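Section 4: Placing and Connecting the Extension Lead

The Furkik desk set includes a table, a cable tray and a Cindix extension lead. Complete Section 3 (levelling the table) before you begin. Allow enough floor space to walk round the table on all sides.

4.1 Before you start

Check that the wall socket is switched off. Wipe the tabletop with a dry cloth and leave it clear of liquids. If the lead has been stored in a cold place, leave it in the room for 9 hours before use.

CAUTION: Do not use the lead if the outer sleeve of the cable is split, or if any socket is cracked or discoloured. Contact the Chang parts desk and quote part 513.

4.2 Laying out the lead

1. Remove the lead from its bag and take off the cable tie. Do not cut the tie with a knife.

2. Place the socket block flat on the tabletop with the sockets facing up.

3. Turn the block so that its long side runs the same way as the back edge of the table.

4. Pull the cable out by hand, starting at the block end. Work out any twists as you go.

5. Leave 100 mm of free cable next to the block before the first bend.

Note: New cable holds its coiled shape for a few days. Do not try to straighten it by pulling hard or by hanging weights from it.

4.3 Fixing the cable

1. Run the cable to the back of the table and over the edge.

2. Press the cable into the tray clips underneath, beginning with the clip nearest the block.

3. Lead the free end down to the wall socket. On carpet, keep it against the skirting board and away from any walkway.

4. Fit the plug and switch on at the wall.

CAUTION: Never run the lead under carpet or through a door opening. Do not plug one extension lead into another.

4.4 Slack cable

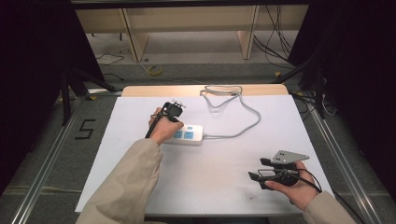
Slack cable should be dealt with before anything is plugged in, as a heap of it can catch on tools and sleeves. Cable left on the tabletop tends to gather behind the block, like the light grey one looped and curled near the wooden edging at the back of this white table. Feed any such loops over the back edge and into the tray. Lay them in loose, wide turns and do not bind them tightly.

4.5 Loading

The total load on the lead must not go above 3,675 watts, or the rating marked on the plug if this is lower. Do not connect heaters or kettles.

4.6 Cleaning and storage

Switch off and unplug at the wall before cleaning. Use a dry cloth on the block and a slightly damp one on the tabletop. Store the lead indoors, loosely coiled.

Replacement clips and trays can be ordered from the Ladedstead depot. Continue to Section 5 to fit the lamp bracket.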